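Chapter 7
When the Work Moves Over

At Lodov, a bottling supplier with nearly 200 employees, Keerthana Devadiga spent years on the sample bench. She picked up bottles, checked their caps, and set them down again. On a busy Wednesday she might handle 713 of them. Then a robot arm took over the lifting, and her job got a lot more interesting!

What does she do now? She teaches. She decides which bottles the arm should practice on, watches how its fingers close, and writes down every odd grip. A person can feel when plastic starts to give, and turning that feeling into instructions is wonderful, fussy work.

Think about how much know-how sits inside one small motion. The fingers have to bend around a curved side and hold on without crushing it.

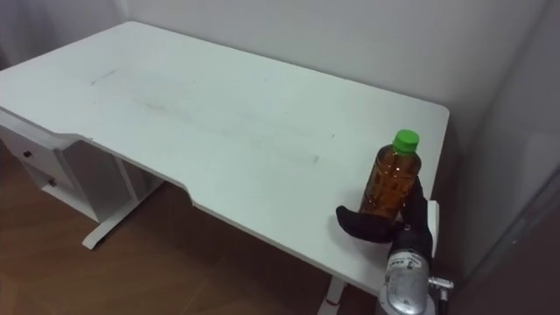
Devadiga's coworkers had mixed feelings at first, and some still do. Pay grades had to be rewritten, and two people asked to move to shipping. In this chapter we follow the bench through its first December and ask who gained new skills, who lost familiar ones, and who got to decide.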